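Kindumwood Learning Center Opens Registration for Spring Table Skills Sessions

Thu 9 March

The Kindumwood Learning Center has opened registration for its spring series of table skills sessions, which cover the everyday handling of small household items. The series follows a trial held in February at the center's Hivley annex. Places are limited to 30, and 17 had been taken when registration figures were last reviewed.

Each session lasts 20 minutes and takes place at a single table. Participants practice placing objects in bowls, lifting them out again, and setting them down at a chosen spot on the tabletop. The work is deliberately plain. Most exercises use one bowl and one item at a time, and the table is kept clear of anything that does not belong to the exercise.

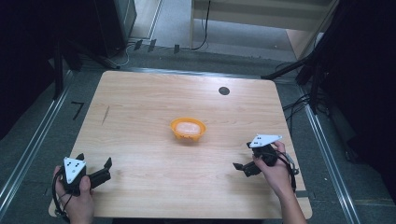
Small, rounded items remain at the heart of the program. They roll when set down carelessly and are awkward to lift from a bowl, and participants in the February trial asked for more time with them. The spring schedule has been extended to 11 sessions as a result, with the first four given over entirely to bowls and their contents. Later sessions move on to cups, lids and folded cloths.

The center has also revised its guidance on the care of its tables. Light wood was chosen for the annex so that small objects are easy to see against it, but the finish shows marks readily. Session leaders are asked to lift items and never drag them, and to wipe the surface with a soft cloth at the end of each session. Scuffs should be entered in the room log — including those that appear minor — so that refinishing can be planned for the summer break.

Lighting was a further point raised after the trial. Participants reported that glare on the tabletop could make the far side of the work area harder to judge. The center will review the position of the tables before the series begins and expects any changes to be modest. 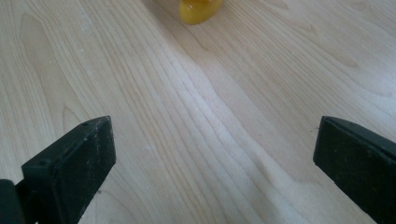
A small yellow object on the pale wood surface, with light reflecting across the grain.

Bowls and practice items are provided at every session, and participants do not need to bring materials of their own. Items supplied under the Tekleab household program will be used alongside the center's existing stock. Bags and coats should be left on the racks at the entrance.

Registration forms are available at the Kindumwood front desk and at the Fliler Street office during regular opening hours. Completed forms may be returned to either location. Applicants who took part in the February trial are required to register again — earlier forms will not be carried over to the spring series.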